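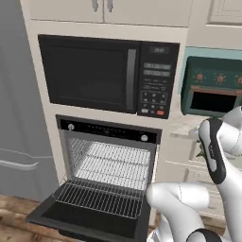

23/02/2020

Mail day, even though it's Sunday, because I'd let the letters pile up on the kitchen table since January and guilt finally outran the cricket. I write to a bloke on remand at Lachance, the immigration and remand centre past the freeway, and the rules for writing to him have changed again.

Books must now come direct from an approved supplier. There is one approved supplier, Brimari, and its catalogue has 2,378 titles, a good third of them colouring-in. He asked for a history of the High Court. The nearest thing on offer was a book of tennis trivia. I ordered the tennis.

My last parcel came back with a printed slip: 'Item 2 — content relating to escape.' Item 2 was a caravanning guide to the Nullarbor. Item 1, a thriller in which a man tunnels out of a prison with a spoon, went straight through.

Rang to appeal. On hold for 40 minutes, then told that appeals go through the Zostix portal, where the reason box holds 20 characters. I got as far as 'It is about caravans' and had to leave off the full stop.

He's been in there all this time without a trial date and his letters are still more cheerful than mine. He wants to know whether the figs are ripe. They are, and the possums have had most of them — I've put that in, and we'll see if it gets past the desk.

Stamps tomorrow. Bins tonight.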